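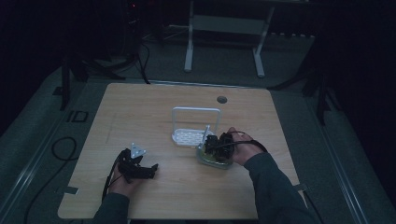

I love washing dishes by hand, and I'd like to talk a few more people into it.

My mother's kitchen had a sink under a window, and after supper two of us got sent there, one to wash and one to dry. I hated it for years. Then I moved into a fourth-floor apartment on Wegener Street with no dishwasher and no room for one, and by March I was looking forward to it every night. That was 28 years ago and I still do!

Part of it is the water, I'm sure. Hot as you can stand, a good squeeze of soap, glasses first while everything is clean, then silverware, plates, and last of all the pots (I will argue with anyone who starts with the pots). But mostly it's the talk. People say things over a sink that they would never say across a table. You're side by side, you don't have to look at each other, your hands are busy. My daughter told me she was quitting law school while she dried a colander. She must have dried it for ten minutes.

I know the case for the machine. It's fair, too. A family with four kids in Cileser, up at six and home at seven, doesn't need a lecture from me about the joys of suds. A full dishwasher can use less water than a running tap, and I won't pretend otherwise, though a plugged sink and a rinse tub do pretty well. If your hands crack in winter or your back hurts, load the thing and go sit down.

What I'm asking for is one meal a week. Pick the long one, with company. When we lived in Rastska the church hall put on a harvest supper for 200 people, and the line for the kitchen afterward was longer than the line for the pie. Teenagers, grandfathers, the new couple who didn't know a soul yet. They had the best time of anyone there, and the new couple left with three dinner invitations and somebody else's casserole dish.

So next time a guest stands up and asks if they can help, don't wave them back to the couch. Hand them a towel. Let the good glasses take their chances. I've lost a few that way, all of them worth it, and the one with the chip in the foot I still use for orange juice.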